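Packing company to bring two-armed robots onto its Hondilden floor

Staff at the Tarard distribution centre in Hondilden will begin working alongside two-armed robots in October, after a trial the company says has gone well enough to continue.

The centre packs office and school supplies for mail-order customers across the region. It employs 730 people, most of them on the picking and packing lines. Tarard said no positions will be cut as part of the program, but 14 packing jobs will be reclassified as "cell attendant" roles, with a small raise and a different set of duties.

Much of the preparation has been done in simulation. Before a new item is handled on the floor, the robot's movements are rehearsed on a computer model of a workbench, with the same kinds of pens, trays, cups and organizers that come through the building. The software was supplied by Jurić, an automation firm that also holds the maintenance contract.
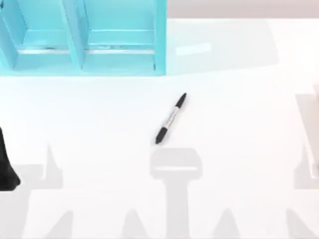 Tarard said small items have taken up most of the rehearsal time. Boxes and binders were sorted out early in the year, while anything thin, round or likely to roll needed many more attempts. The company has set a target of 1000 simulated runs for each new product before it is released to the floor.

Attendants will load the benches, clear jams and decide what to do with damaged stock. They will also be able to stop a cell at any time without asking a supervisor, a condition the workers' association asked for during talks in the spring. Each attendant will look after one cell to start with. The association wanted that limit written into the agreement for a full year, and Tarard agreed to review it after six months.

The first group of attendants has finished a four-day course held in the lunchroom annex. Part of it was spent watching the simulated runs on a screen and marking the places where a person would have done the job differently. Several of those notes have been passed on to Jurić, including a request that finished trays be kept closer to the front of the bench so attendants don't have to lean in to collect them.

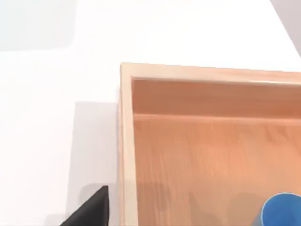
Opinion among the packers is mixed. Some told the association they welcomed a break from repetitive wrist work, which accounts for a large share of injury claims at the centre. Others said they were worried about losing the conversation that comes with standing on a line with five or six people. The cells are spaced well apart, and an attendant may go most of a shift without a co-worker nearby.

In response, Tarard has moved two of the planned cells closer to the main line and will rotate attendants back to regular packing every second week. The association has also asked that pay stay at the higher rate during those weeks. That point had not been settled when this item was written.

A smaller trial at the company's Kedano warehouse is on hold until the Hondilden cells have been through the busy season. Night shift at Hondilden will not be affected before the new year.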